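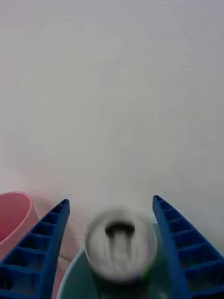
Bernardo Leitão recebeu-nos em maio, na pequena oficina da Stemwood, para falar do Dillow, o serviço de triagem com dois braços robóticos que a empresa aluga a cantinas e cafés. Quis começar pelos dedos das garras.

"As pessoas perguntam sempre pelo software", diz ele. "Mas o cliente toca primeiro nos dedos. São azuis, têm células ao longo do comprimento, e trocam-se em 2 minutos." Um par novo custa 43 euros. Leitão reconhece que é caro e que alguns clientes já reclamaram do preço.

A tarefa que o serviço promete parece simples: pegar numa lata e levá-la para o recipiente da cor certa. Perguntei por que razão usam rosa, azul e verde.
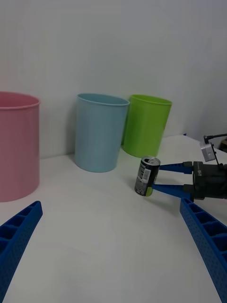 "A cor é para as pessoas da cozinha, que precisam de perceber depressa o que o robô quer fazer", responde. "O braço podia trabalhar com três recipientes cinzentos. O empregado, não." Cada garra leva a sua própria câmara, e o cliente pode ver as imagens num ecrã ao lado da mesa.

O primeiro contrato foi com o café Sampaio, que pediu 100 horas de teste antes de assinar. No fim, o teste durou 176. Leitão conta isto sem vergonha - as latas amolgadas deram muito trabalho, e foi preciso ensinar outra vez a maneira de as segurar. 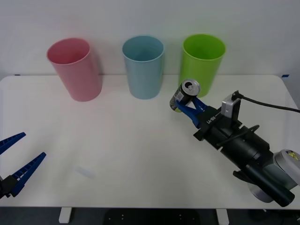 "Segurar a lata pelo meio é a parte fácil. Difícil é decidir a inclinação antes de a largar", explica. Para isso a equipa escreveu um módulo próprio, o Banidton, que está incluído na mensalidade.

E o que falta? Leitão pensa um pouco. Gostava que a instalação fosse mais curta e que o manual tivesse menos páginas. "Também queria um braço mais silencioso", acrescenta, "mas isso fica para a próxima versão."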